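Como estender bem uma toalha de mesa com faixa central

Quando mudei para o Brasil, a minha sogra deu para mim uma toalha estampada com uma faixa no comprimento. Eu punha ela na mesa e sempre ficava torta. Uma toalha lisa perdoa, mas a faixa mostra qualquer erro logo para quem entra na sala. Depois de muitas tentativas cheguei a este método, que explico devagar porque também eu aprendi devagar.

O que precisa:

Uma fita métrica, um pano seco, ferro de passar, um borrifador com água e alguns pregadores. Se a mesa é de tampo muito liso, compre também um forro fino antiderrapante. O meu é da Ivura e já tem dois anos de uso.

1. Medir a mesa

Meça o comprimento e a largura do tampo. Depois some duas vezes a queda que deseja. Para uma mesa de uso diário eu gosto de 28 centímetros de queda, e para visita um pouco mais. Muitas toalhas vêm marcadas com a medida em milímetros, e no começo isto me confundiu: 2000 na etiqueta são dois metros.

2. Passar a toalha

Passe pelo avesso, com a toalha pouco úmida. Comece pela faixa, sempre no sentido do comprimento, e só depois vá para os lados. Se começa pelos lados, a faixa pode ficar com uma onda que não sai mais. Não dobre em quatro depois de passar — enrole num tubo de papelão ou leve logo para a mesa.

3. Achar o meio

Marque o meio das duas pontas da mesa com um pedacinho de fita adesiva, que depois se tira. Coloque a toalha dobrada ao comprido, com a dobra em cima das duas marcas, e abra um lado de cada vez. Puxe pela bainha com as duas mãos abertas, sem força.
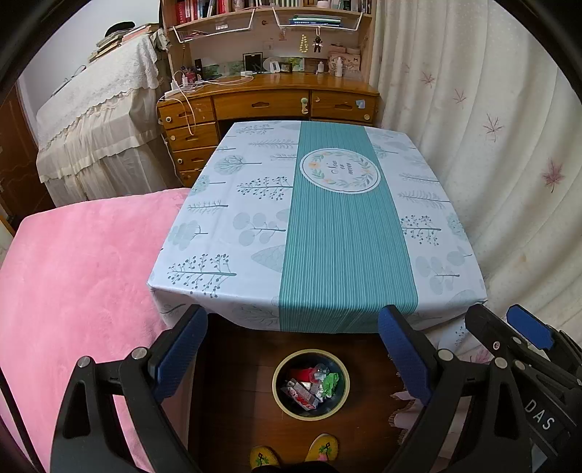 A faixa central é a parte que deve guiar os olhos. Não confie na estampa dos lados, porque as folhas e os galhos são desenhados soltos e não ajudam a ver se está reto. Numa toalha azul-clara como esta, as listrinhas brancas da faixa verde-azulada servem de régua: fique de pé na ponta da mesa, incline um pouco a cabeça e veja se elas seguem a direção do tampo. O emblema redondo com a coroa de folhas e flores fica perto de uma das pontas, por isso decida antes qual ponta será a cabeceira. Eu deixo do lado da parede, e os pratos não o cobrem.

4. Acertar a queda

Agora meça a queda nos quatro lados. Uma diferença de um centímetro não se nota. Se é maior, levante a toalha inteira pelo lado curto e pouse outra vez; puxar só um canto deforma o tecido. Prenda com os pregadores, borrife água nas rugas que sobraram, alise com o pano e espere secar.

5. Manter no lugar

Antes do jantar confira se a bainha não encosta no assento das cadeiras. Quem senta leva a toalha junto, e os copos também. Para lavar, use água fria e sabão neutro, e estenda no varal pela bainha comprida.

Comentários

Fidel Medina
Boa dica a de enrolar no tubo. A minha mesa é redonda, será que funciona com faixa também?

Margit Szűcs
Fidel, na redonda eu marco dois pontos opostos na borda e faço igual. Demora uns 2 minutos a mais.

Si-eun Woo
Usei vapor no lugar do borrifador e ficou muito bom — só cuidado com o tampo encerado.

Vicente Orellana
A minha encolheu na primeira lavagem. Agora lavo antes de medir qualquer coisa.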